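Workshop and Household > Cleaning and Tidying > Can a machine do it yet?

Aug 6, 2018

Every few months somebody writes in to ask whether it's worth holding off on a new vacuum cleaner, or a new cleaner full stop, until the robots are ready. My nephew asked me the same thing over lunch, with his feet on a chair I had just wiped. So I've gone through the jobs one by one, and under each I've put what I think a machine can manage and what I'd do in the meantime with a cloth and ten minutes.

I should say where I stand. I ran the tool store at a joinery shop in Dhanial for a good part of my working life, and I've watched a lot of clever kit arrive on a pallet and leave on one. I like machines. I just want to see them do the boring bit.

Floors

The round disc vacuums do work, up to a point. They keep down crumbs and dog hair on a hard floor. They don't do stairs, they don't do the strip behind the door, and they will eat a phone lead if you let them. If you own one, lift the leads, tuck in rug fringes and shut it out of any room with a puppy in it. Empty the bin after each run, as a half-full one drops fluff back on the floor. Cut hair off the roller with a stitch ripper, which is much quicker than scissors and won't nick the bristles.

If you don't own one, a stiff broom and a damp mop on Friday will get you the same floor. Sweep towards the door, and do the corners first with a dry paintbrush.

Dusting shelves and ornaments

This is the one people want most and it's the furthest off. Dusting is hardly about dust at all. You pick up a thing, hold it, wipe where it was, wipe the thing and put it back facing the right way. Your hand knows the glass fox weighs nothing and the brass bell weighs a lot, and it changes its grip before you've thought about it.

What I do:
Work from the top shelf down.
Take everything off one shelf and put it on a folded towel on the table, so nothing rolls.
Wipe the shelf with a barely damp cloth, then a dry one.
Use a soft make-up brush for anything with ridges, petals or a face.
Hold round pots with two hands, one under and one at the side. Never lift by the rim or the lid.
Painted ware gets no spray polish. A drop of washing-up liquid in warm water is plenty, and keep it off any gilding.

Put a small blob of museum wax under anything round that lives near an edge. It peels off clean and has saved me two jugs.

Laundry

I've seen adverts for a folding cabinet. You still have to clip each shirt in by hand, and by the time you've done that you could have folded it. Take things out of the drum straight away, shake them twice, and fold on top of the machine while they're still warm. Socks go in a mesh bag before they go in the wash.

The workshop

Here I'll give the machines more credit. Feed one the same part in the same place all day and it will beat any of us. A firm out at Bornindale has had an arm loading a press since March and the lads there tell me it's fine, so long as the blanks are stacked square. One skewed blank and it stops and waits for a person. Sweeping up, sorting offcuts and finding the 10 mm socket are all still done by hand.

For offcuts, have one bin and one rule: anything shorter than your forearm goes in it. Tip it out when it's full. Hang spanners on a board with each outline painted behind it, and you'll see what's missing before you lock up.

Tidying the sitting room

Uzma Swati, who writes to this page from Govivville, pointed me to some of the practice rooms made on a computer for trying out this sort of job. I've now looked at far more of them than I meant to. They are fun, I admit. The rooms are full of the sort of clutter you'd get in a real house, and some you wouldn't.
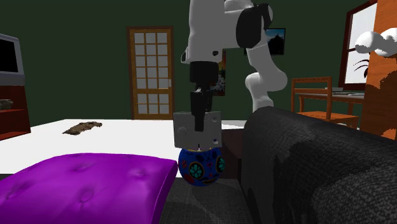
Gripper on a blue painted ornament, right at the front edge of a white surface. Simulated living room.

I look at that and think about the edge. A round, smooth thing close to a drop is what I'd move first, with both hands, before touching anything else in the room. In a simulation a smashed pot costs nothing. At home it's your mother's, and you're on your knees with the dustpan. I'd want to see the same job done in a real front room, with a real cat, fifty times over.

Uzma thinks I'm too gloomy and that it'll be in the shops before either of us retires. She may be right. She has also been waiting for a Nedusska window cleaner to come back from repair for longer than she'd like me to print.

For now, the quick tidy goes like this. Take a basket round and put in everything that lives in another room. Move breakables back a hand's width from every edge. Plump cushions, and brush buttoned seats with a dry toothbrush, working outwards from each button. Vacuum last. Leave the basket at the foot of the stairs and take it up when you next go.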